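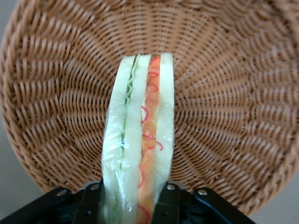

Histville Weighs the Price of a Sandwich

1 December 2025
By Vlastimil Machala

Histville's town council spent most of its last meeting on lunch, a subject on which every member turned out to be an expert.

At issue was the snack counter at the Skála Street library, which has sold sandwiches at the same price for 10 years. The counter lost $3,956 over the past year, and the council has been asked to let it charge 80 cents more per sandwich starting in January.

Vsevolod Melnychuk, who runs the counter, told members that bread costs more than it used to. This was received as news.

One councilman wanted to know whether the egg salad could be made with less egg. Another asked why the town was in the sandwich business at all, then asked whether the turkey would be affected. A motion to raise only the price of the turkey failed for lack of a second.

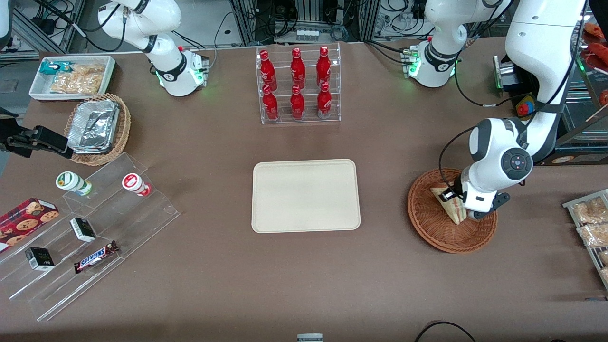
Residents had their say too. A petition against the increase drew 89 signatures, several of them from people who wrote in the margin that they bring their own lunch. A woman from Ollau, which has no library and no counter, spoke for six minutes in favor of pickles.

The council also looked at a bid from Fimov, a catering firm, to take over the counter and replace the sandwiches with grain bowls. Members thanked the firm warmly and moved on to parking.

A vote on the increase is set for the January meeting, which starts at noon. Refreshments will not be provided.

Contact the newsroom | © 2025 Histville Courier | Back to top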